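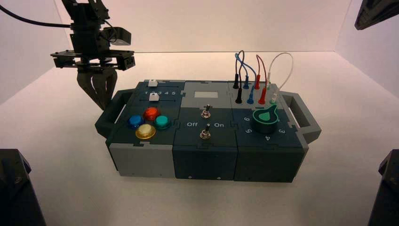 The three-piece board on my bench, switches in the middle

Topic: Modular task board – anybody else building one?

benchrat54
Posted 20 Apr 2017
So I finally have all three modules joined up and I'm way too happy about it! The puzzle-shaped seams took me forever to get right (first set I printed was so tight I had to whack it apart with a mallet) but now it's one long box with a loop handle at each end. Sliders and push buttons on the left, little screen and two toggles in the middle, patch cables and a dial on the right. I started from the Gumari plans and changed a bunch of stuff. Filament and parts came to $194, and I already had the switches.

What I'm stuck on is the cables. How long do you all make them? Mine have a lot of slack.

gluestick_gal
Ooh I love the diamond of buttons. Blue, red, teal and yellow is a nice set. Is there a reason only one slider has the 1 to 5 printed by it?

benchrat54
Ha, I ran out of patience. The plan is for the top one to be a "match this position" slider, so no numbers. We'll see.

ohm_on_the_range
I'd shorten the cables. Long loops flop over each other and you end up pulling the wrong one. I did mine with barely enough to reach and I've never looked back. 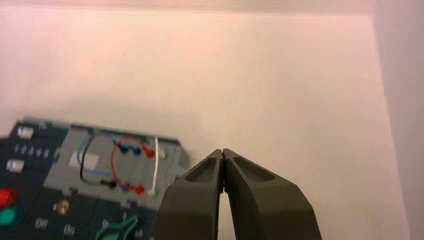
Do the patch cables need to be different colors? They'll work fine all in one color, but separate colors make it a lot easier to trace which socket goes to which.

gluestick_gal
Disagree on short cables. My first board had tight ones and two broke at the plug within a month. You want a soft curve coming out of the plug, especially if kids or anybody with stiff hands is going to use it. Red, blue and black with some slack is easy to follow.

ohm_on_the_range
That sounds like cheap plugs to me. I get mine from Conneely, bag of 54, and I haven't lost one yet.

benchrat54
Didn't know they sold by the bag – thanks! I might make one short set and one long set and swap them around.

kettle815
Long-time lurker. I built the Bristus version and my problem was the toggles. The On and Off labels wore right off. How did you do your lettering?

benchrat54
Paint pen in a recessed letter, then wipe the top. Go 5 layers deep, mine vanished when I went shallower.

ohm_on_the_range
Vinyl is quicker.

kettle815
Vinyl peels. Ask me how I know.

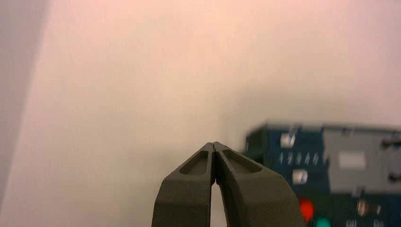
Topic: Where to buy domed push buttons

gluestick_gal
Splitting this off from the board thread. Stestania has the glossy domed ones with the dark collar but the yellow is out of stock again. Anybody have a spare they'd trade for a teal?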